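Undico Hand-Held Teaching Grippers, Pair
Item 577

Sold as a left and right pair. Used for showing a two-handed task directly, without a robot in the room. The person teaching holds one gripper in each hand and does the job at a table; the recorded motion is then used to train an arm fitted with matching fingers.

The pair suits short pick-and-place work: putting items in a bin, taking them out, passing a part from one side to the other. Soft items are fine. Close the fingers until the item stops slipping and no further, because squeezing harder in the demonstration teaches the arm to do the same. 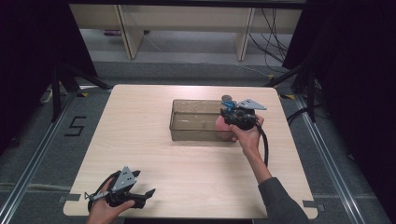

Both grippers should be recorded even when only one is doing the work. Hold the idle one low and still, with its fingers open, and keep its cable clear of the working side. Tape down a start position for each hand if several people will be teaching the same task.

A demonstration should last no longer than 42 seconds. Longer jobs can be split into steps and taught one at a time. Leave a short pause at the start and end of each take.

In the box
Left gripper
Right gripper
2 cables
4 spare fingers
Printed setup sheet

Not included: recording computer, table, stands. The Zalewska remote-control station is sold separately and is a better choice for tasks where the operator can't stand at the table.

Setup
Connect both cables before starting the recorder. Open and close each gripper fully 3 times to set the range. Repeat this after changing fingers.

Care
Wipe the fingers with a dry cloth. Do not carry a gripper by its cable. Worn finger pads can be replaced without tools.

Orders ship from Timanville. For bulk orders and spare parts, write to Bożena Chmielewska in the sales office and include the item number.

Page updated 19 June 2020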